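## 6 Laufwerk einbauen und anschließen

Ihr Hovar-Einbausatz enthält den Laufwerksrahmen, die Schrauben und ein SATA-Kabel. Für die Montage brauchen Sie einen Kreuzschlitzschraubendreher und etwa 18 Minuten Zeit.

> **Achtung:** Schalten Sie den Rechner aus und ziehen Sie den Netzstecker, bevor Sie das Gehäuse öffnen. Berühren Sie zur Entladung ein blankes Metallteil des Gehäuses.

1. Legen Sie das Gehäuse auf die Seite und nehmen Sie das Seitenblech ab.
2. Suchen Sie den Laufwerkskäfig. Je nach Modell liegt er neben oder über der Hauptplatine.
3. Prüfen Sie, welche Kabel vor dem Schacht verlaufen, und legen Sie sie vorsichtig zur Seite — Stecker dabei nicht abziehen.

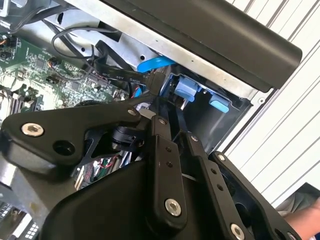
*Abb. 2: Laufwerkskäfig aus Blech mit blauem SATA-Kabel und schwarzem Flachbandkabel*

4. Schieben Sie das Laufwerk mit den Anschlüssen zur Platine in den Schacht, bis die Schraublöcke übereinanderliegen.
5. Setzen Sie die Schrauben von Hand an und ziehen Sie sie leicht fest.
6. Stecken Sie zuerst das SATA-Kabel, dann das Stromkabel auf.

**Hinweis:** Flachbandkabel nicht knicken und nie am Kabel selbst ziehen. Kabel dürfen nicht in den Lüfter ragen.

Schließen Sie das Gehäuse erst, wenn das Laufwerk beim Start erkannt wird. Fehlt es in der Anzeige, Rechner wieder vom Netz trennen und beide Stecker auf festen Sitz prüfen. Weiter mit Abschnitt 7, Laufwerk einrichten.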